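Trestent Room Air Purifier: Owner's Guide
Section 4. Placement, First Start and Filter Care

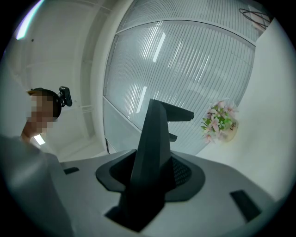 4.1 Choosing a place

1. Pick a level floor or a low, sturdy table. Carpet is fine if the pile is short.
2. Leave at least a forearm's length between the back of the unit and the wall. Curtains should hang clear of both sides.
3. Keep the unit away from stoves, showers and humidifiers. Steam shortens the life of the filter.
4. Run the cord along the wall. Do not put it under a rug or through a door that gets closed.

Note: One unit is meant for a room of up to 200 square feet with a normal ceiling. In a larger room it will still run, but cleaning takes longer and the fan will stay on High most of the day.

Caution: Do not plug the unit into a power strip that also feeds a heater.

4.2 Fitting the filter

The filter ships inside the unit in a sealed plastic bag. The unit will start with the bag on, but no air gets through and the motor can overheat.

1. Make sure the unit is unplugged.
2. Press both latches on the rear panel and pull the panel toward you.
3. Slide the filter out and take off the bag. Throw the bag away where children cannot reach it.
4. Look for the arrow on the filter edge. It must point into the unit.
5. Push the filter in until it sits flat, then close the panel. Both latches should click.

If only one latch clicks, take the panel off and start again from the bottom edge.

4.3 First start

1. Plug in the unit. The standby light comes on.
2. Press Power once. The fan starts on Low.
3. Hold Mode until the light blinks twice. The air sensor now sets itself up. Leave the windows closed until the blinking stops.
4. Choose Low, High or Auto.

There may be a faint smell during the first few hours. If it is still there the next day, unplug the unit and contact the service desk in Flukville.

4.4 Cleaning and replacement

Vacuum the pre-filter screen every two weeks, or weekly if you have pets. Use the soft brush. The main filter must not be washed, and a filter that has gotten wet has to be replaced.

The Filter light turns on after 3000 hours of running time. You can keep using the unit until 4000 hours, but expect weaker airflow and more noise. To reset the light after fitting a new filter, hold Power and Mode together until you hear a beep.

Replacement filters are sold under the name Mosoti. Units from the first Flivdale production run take the older, thinner filter, so check the label under the base before ordering.

4.5 Noise

On High the unit measures 52 decibels at the front grille. A rattle usually means the rear panel is not fully closed. A steady hum that gets louder over several days points to dust in the fan, and the service desk can arrange a cleaning.

Section revised 11 September 2021 by Mihret Abera. Continue to Section 5, Timer and Child Lock.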